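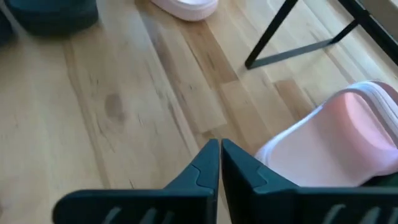
Pink and white against the wood at the Nelton workshop building.

The shared workshop floor at Nelton has started a trial of sorted slide footwear for indoor use, according to a notice posted to tenants in April. The trial covers the open floor on the Grillard side of the building, where the ceiling ducts and pipework are exposed. Street shoes are to come off at the entrance, and a pair of slides is to be taken from the stock kept there.

The stock is sorted by color. Pink, black and teal are in use in the first phase, with each color assigned to a size band. Pairs are matched on a tabletop before they go back to the entrance. The notice sets out the order of work: match by color first, then by size, then left and right. A single slide with no partner is held back until the next sort.

The floor area included in the trial is 2280 square feet. The purchasing budget for footwear and racks is 3000 dollars, shared between the building operator, Moncrieff, and the tenants. The racks will be supplied by Surkley, a local shelving firm, and are specified with open slats so that air can reach the soles.

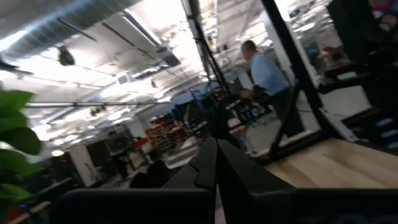
Can visitors keep their own shoes on if they are only staying a few minutes?
Visitors follow the same rule as tenants, whatever the length of the stay, and can take any pair in their size from the entrance rack.

Moncrieff gave floor wear as the main reason for the change. Grit carried in on street soles scratches the finish, and the walkways nearest the doors were refinished twice in the past lease period. Slides were chosen over closed slippers for two properties: they can be rinsed, and they can be put on without using the hands. Models with a single wide strap were preferred, as they fit over thick socks.

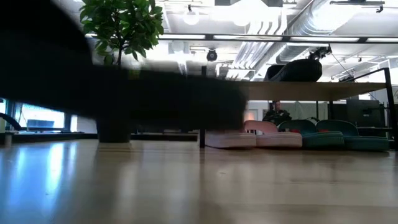 Cleaning and storage

Used pairs are rinsed in lukewarm water with mild soap, shaken off and left to dry with the sole facing up. Direct heat is to be avoided, as soft rubber can warp. Tread grooves are brushed when dirt is visible. Dry pairs are placed side by side with the toes pointing the same way, which makes a missing or mismatched slide easier to spot.
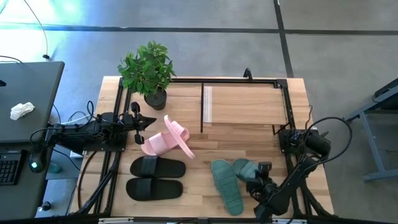 The same arrangement will apply on the racks. Each shelf takes one color, and pairs are not to be stacked, as the lower strap tends to flatten under load. Worn straps and split soles should be reported at the Moncrieff desk under item code 1766. The first phase runs for 2 months, after which the operator will decide on extending it to the upper floor.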